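Martens halts drawer work after grippers lose hold

Bekelbridge

Martens has stopped part of its manipulation work at its Bekelbridge site after a fault in the fingertip pads of its two-fingered grippers let go of drawer fronts in mid-pull. No one was hurt.

The fault came to light in March, during a run of household tasks that included opening and closing drawers, lifting lids and moving small items between shelves. The company said 200 of the 2,117 pulls logged in the run ended with a pad slipping or turning on its mount. In most of those cases the drawer simply stayed where it was. In a few it came partway out and then rolled back, and one drawer left its rails and landed on the floor beside the bench.

Glossy fronts gave the most trouble. The pads are molded from a soft compound and pressed onto a metal tip, and Martens said the adhesive between the two weakened with use. A pad that had come loose could still look normal when the fingers were open. Under load it twisted, and the grip went with it.

The pads were supplied by Sarnico, which has asked for the affected batch to be returned. Sarnico said it had found uneven adhesive on several of the returned parts and was checking whether a change in curing time was to blame. It did not say how many customers received pads from the same batch.

The control software, named Droltness, did not catch the problem. It judged the grip from the distance between the fingers, which stayed the same when a pad turned. An update now compares that distance with motor current and stops the pull if the two disagree. The update went onto the hand-held units and the arm-mounted ones, which share the same finger parts.

Pads will be replaced after 1,000 cycles until further notice, and operators have been told to twist each pad by hand before a shift. Drawers with glossy fronts are off the task list for now. Work on matte and fabric surfaces goes on as before.

Martens said the drawer tasks would return once a new set of pads had gone through 100 pulls on a test rig with no movement at the mount. It gave no date.

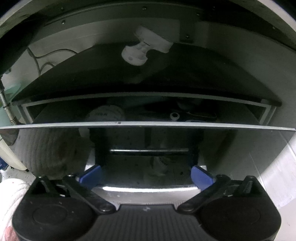

Why did the software miss the loose pads?
It measured only the distance between the fingers, and that distance did not change when a pad turned on its mount.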